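Cubetas de clasificación: lo que cuenta es la pared

En los catálogos de almacenaje, la cubeta gris se vende por volumen. Gromora ofrece la suya en 40 litros; Fania, en el mismo formato, con el frontal rebajado. Ninguna ficha menciona la inclinación de las paredes, que decide cómo se reparten las piezas sueltas y cuántas acaban pegadas a un rincón.

Una pared vertical retiene la pieza contra el ángulo. Una pared inclinada hacia dentro la devuelve al fondo, siempre que el plástico no esté demasiado rayado. El desgaste empieza en el perímetro del suelo y conviene revisarlo cada 200 horas de uso.

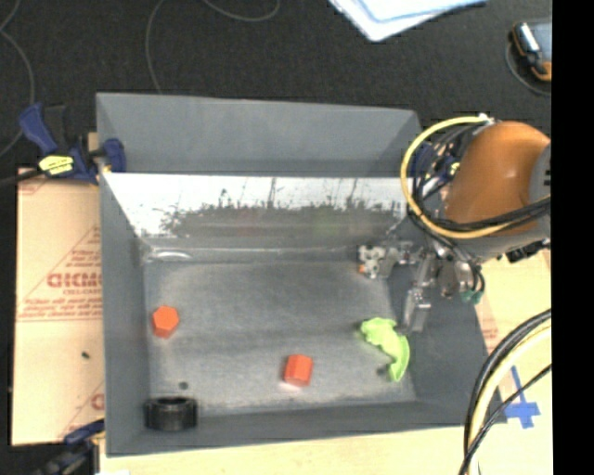 Cubeta gris con franja metálica en la pared trasera. En el fondo, dos bloques hexagonales, una pieza irregular verde lima y un anillo negro.

La geometría de la pieza pesa tanto como la del recipiente. Un bloque hexagonal tiene dos posiciones estables: sobre la base o sobre una de sus facetas. El anillo corto, tumbado de canto, rueda hasta encontrar una pared. Las formas irregulares apoyan en pocos puntos y ruedan mal.

Las superficies reflectantes exigen otra rutina. Las manchas se marcan pronto y los brillos confunden el contorno de las piezas cercanas. Gidey recomienda paño de microfibra y detergente neutro, sin abrasivos. Clurkmont lanzará en julio una versión mate, de 11 milímetros de espesor en la base.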